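Oiling a pale kitchen table: am I mad?
Kitchen and Table Talk > Wood and Finishes

prestonbench
Posted Friday, April 26, 2024
Hello all, and sorry in advance for the ramble. We bought a pale wooden table when we moved, and I've been going back and forth between Koster hard oil and plain Preser wax ever since. My sister-in-law swears by wax, but her table never sees a child or a curry. Is oil worth the faff?

marmaladehen
Oil, every time, my dear! Two thin coats, a good rub in between, then leave it well alone for 7 days. Ours gets porridge on it every morning and still looks lovely.

old_tiltska
I'm afraid I disagree with the hen (fondly). Oil turns pale wood yellow, and I've had my Tiltska table since 2000 with only wax on it. Do try a patch underneath first, though.

marmaladehen
Yellow is a bit strong, it's more of a honey! A few from our kitchen end: 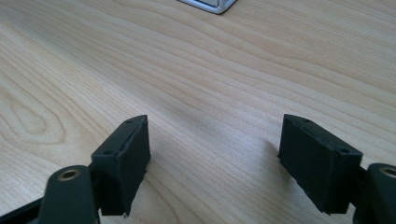
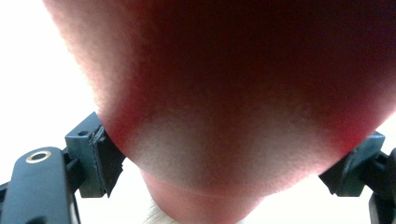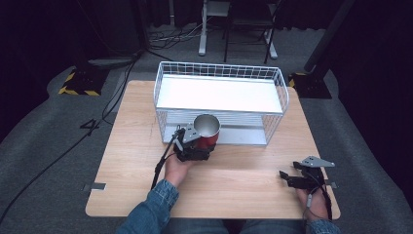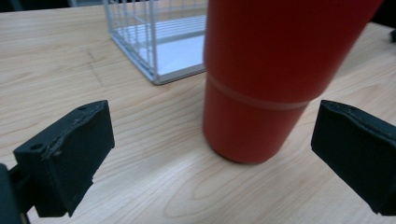
The first one is best for the grain, and the third has a few faint scratches to the left of the rack.

Re: Oiling a pale kitchen table: am I mad?

old_tiltska
Well, I'll grant you that's a handsome bit of grain. I'd still be rubbing wax into those scratches of a Sunday evening, with the radio on and a pot of tea to hand.

prestonbench
Thank you both, you've been very kind. The Koster is 65 pounds at Parkis, which made me gulp a little. Does a tin last?

marmaladehen
Years, if you put the lid back on properly. Wipe it on with an old vest and lay the cloth out flat outdoors to dry afterwards, please, as oily rags can catch fire if they're bundled up.

old_tiltska
She's quite right about the rags. Wrong about the honey.

prestonbench
I'll do the patch underneath in May and report back.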